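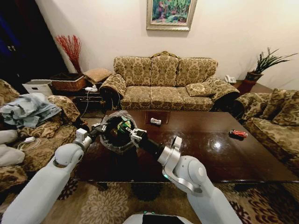
Keltard trash bags, small size, 8 rolls to the box

Got these in July after the grocery store ones kept splitting on me. Good bags overall. Thin but they stretch before they tear, even with coffee grounds and a chicken carcass in there. No perfume smell – big plus, the Zulotitz ones gave me a headache.

Cons. The perforation is lousy. Half the time I pull off 2 and have to get the scissors. And the box falls apart by the third roll, mine are lose in a drawer now.

Fit is fine on a small round bin, bit of extra to fold over the rim. Too short for the tall kitchen can, dont bother.

Price went up a little since my first order. Still cheaper than Ukamley per bag. Would buy agian, probably the bigger size too if they ever restock.

4 stars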